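Lorkwood Tea Room, Zollside: weekend and holiday helper wanted

Hello! I'm looking for one more pair of hands at the tea room from June, and I'd love it if that person lived nearby and liked cake.

We're the little place at the bottom of Jokley Lane, next to the bus shelter. I do the baking, my sister Inês does the sandwiches and the coffee machine (don't touch the coffee machine until she's shown you), and between us we just about keep up until the walkers come down off the hill at lunchtime. Then it all goes a bit mad.

You'd be taking orders, clearing tables, washing up and chatting to people. Some of our regulars come in mainly for the chatting, so please don't be shy. You don't need any experience. I'd never carried three plates at once before I opened this place and I still drop the odd scone!

Shifts are 4 hours, mornings or afternoons, and I try to be fair about swaps. If you've got exams or a band practice, just tell me early. You must be sixteen or over, and there's a free lunch every time you work, plus whatever cake is left at closing.
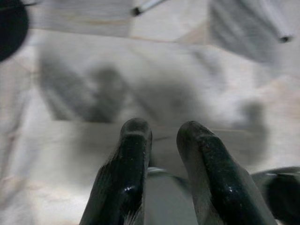 Carolina Prata
Owner and baker, Lorkwood Tea Room

To apply, pop in after three when it's quieter and ask for me, or push a note through the door with your name and number. No CV needed, a few lines about yourself will do. I'd like to know which days you can manage and whether you mind dogs, as we get a lot of them, mostly muddy.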